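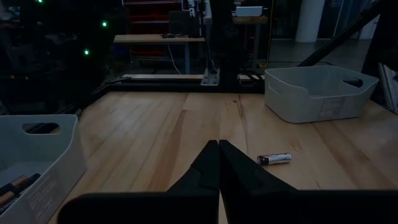 Pulteddale Workshop Sheet, Issue 105, page 12

Reviewed: two-arm bench setup, battery sorting
by Brayan Sotelo

Short version. Good arms, good bench, fiddly fingers. Would I build it again? Yes, but with different bins.

Written up quick as the sheet goes out tonight.

The job is dull, which is why we picked it. Dead batteries pile up in the shop, they want sorting into bins before the run to the tip, and people forget. So: two Trossen arms on a black extrusion frame, butcher-block top in the middle. Yeison Cuervo did the frame in three evenings. I did the wiring and most of the swearing.

The top first. Lovely, solid, doesn't shift when both arms swing at once. Pale wood was a good call, dark cells show up well on it. Silver casings are worse, they throw back every light in the room and the grain has knots and cracks that our first go at the vision code kept calling batteries. Sorted now with a lower lamp. If you're buying a top, get a plain one, or paint it matt and be done.

Fingers next. Long, black, tapered, blunt at the end. Fine on a cell lying by itself. On a pile, not so fine. They pinch the top one and nudge teh rest away, and then you're chasing. A bit of rubber sleeve on the tips helped, wore out in a week, back to bare. Cells up against a bin wall are the worst of the lot. Haven't cracked that one.

Bins. Cheap pale plastic with handle holes in the ends. Too light. One knock and they walk across the table. We tried sticky tack, then Sundier grip mat cut to size, the mat won. The clear tub is heavier and stays put, but the arm has to go right down into it and you can't see the finger tips properly. Slow it down there or you'll clout the rim.

Cables. Leave more slack at the wrist than you think. We left too little, Yeison had to redo both loops.

Driving it by hand is the best bit. Took me one Saturday to get decent, Yeison was quicker (he would be). First full box was 100 cells, three dropped. Happy with that.

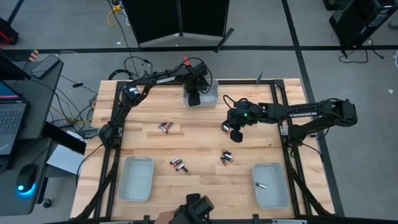 Marks and moans

Build: very good. Bolts need a nip up every couple of weeks, otherwise nothing to report.

Ease of use: middling. Set up notes are thin and the order is wrong in the middle, read them all the way though before you start.

Noise: fine. Quieter than the Pacheco pillar drill, mind you so is most things.

Space: greedy. Allow for the desk as well as the table, and for cable runs on the floor. Tape your edges.

Still to do: heavier bins, softer tips, a proper lamp bracket. Anyone with spare rubber sheet, leave it in my tray.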